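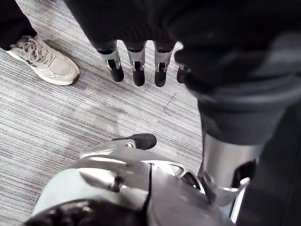
Gray carpet, one dark thread on it.

Friday, May. Werdale sales file, second pass

Started 8:40. Aim for today was to get the closed sales for Werdale into a state where the Promerar comparison sheet stops giving silly answers. Tirkow wants suggested list prices it can put in front of sellers, with the comparable homes shown underneath, and the first pass was not good enough for that.

Raw file is 1044 closed sales. Left it untouched in the raw folder and worked on a copy. Please keep doing it this way. On the last job somebody sorted one column of the raw file and it took most of a morning to undo.

First problem was square footage. The listings use at least two meanings for it. Some count finished basement as living area, some don't, and the county number never does. In the first pass we took whatever the listing said, so a ranch with a finished basement came out looking like a very cheap two-story. Went through and put the county number in its own column, listing number next to it, and a third column for the difference. Where they disagree by more than a small bathroom's worth, the row gets a B and the basement is priced separately.

167 rows got a B. More than I expected. Nearly all of them are in the older streets on the north side, where basements were finished later and the permits are patchy. I haven't checked the permits. That would be a separate job and I don't think Tirkow has asked for it.

Second problem, seller credits. If the buyer got money back at closing for the roof or the rate, the recorded price is higher than what the house really went for. The file has a credits column but it is blank in a lot of rows, and blank could mean none or could mean nobody typed it in. I treated blank as none and put a note on the summary page. Not happy with that. If the agents at Tirkow can fill in their own side of the deals, that would help for the streets where they do most of their business.

Third, days on market. Some homes were pulled and relisted, which resets the clock. Joined the relisted ones by parcel number, so that a house that shows a quick sale on its second listing gets its earlier weeks back. The worst of these went from looking like a one-week sale to a very long one with two price cuts. That matters when an agent is telling a seller how fast things move.

10:30, ran the comparison again with the cleaned copy. Same settings as before, nearest homes first, sales in the last six months, same number of stories. Held back 19 sales from the most recent stretch, so the sheet couldn't see them, and compared its suggested price with the closing price.

Better. Ranches are now close to what they sold for. Two-stories on ordinary lots are fine as well. The corner lots are still too high, every one of them. I think the sheet is paying for land that buyers don't care for, because the side yard on a corner is mostly fence and sidewalk. Tried cutting the lot value in half for corners only and they dropped back into line, but I made that number up on the spot and wouldn't defend it. Leave it off until we have looked at corner sales by themselves.

Townhouses are a mess. There are too few, and the monthly dues run from almost nothing to a lot, and the sheet doesn't know about dues. Suggest we leave townhouses out of what we give Tirkow and say so plainly on the first page. 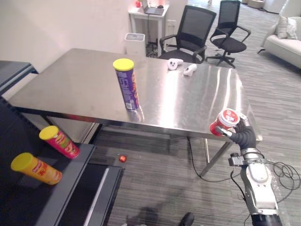
After lunch I went back to the question of how far away a comparable is allowed to be. Promerar uses a straight-line distance by default. In Werdale that pulls in homes from the other side of the rail line, which is a different school zone and generally cheaper. Drew the rail line as a boundary and told the sheet not to cross it. For homes close to the tracks this changed nearly all of the comparables and moved the price up to a believable level. For everything else no change, as it should be.

Side effect: a few homes in the far west corner now have only two comparables inside the limit. The sheet still prints a price for them with no warning. Added a line that reads "few sales nearby" when there are fewer than four. It prints in gray and it's easy to miss. Make it bigger.

Also tried letting the time window stretch when sales are thin. With the window widened, the older sales drag the suggestion down a bit. Adjusting them by the monthly trend fixes some of it, but the trend is itself worked out from the same few sales, so I'm wary. Settings saved as werdale_wide, not used in the results above.

Relisted homes again: even after joining, there are gaps of up to 70 days between one listing and the next. Do we count the gap as time on market? I counted it for now. A buyer's agent would say yes. A seller would say the house wasn't for sale. Whichever way we go, it has to be written on the sheet.

3:15, Promerar froze on the export and I lost the column widths. Data fine. Export to plain CSV first, then make the pretty version from that.

Folder names: Ma is the working copy, for want of a better label. Don't rename it, the links in the summary page point to it.

To do
Ask Tirkow about credits on their own sales
Corner lots, pull separately and look at price per foot of usable yard
Warning line, larger type
Decide on the listing gap
Take townhouses out and say so on page one
Check the B rows where the county has no year built, there were several and I skipped them

Stopped 4:50. Cleaned copy and the held-back list are both in Ma. Summary page is half done, the second table still has the old numbers in it.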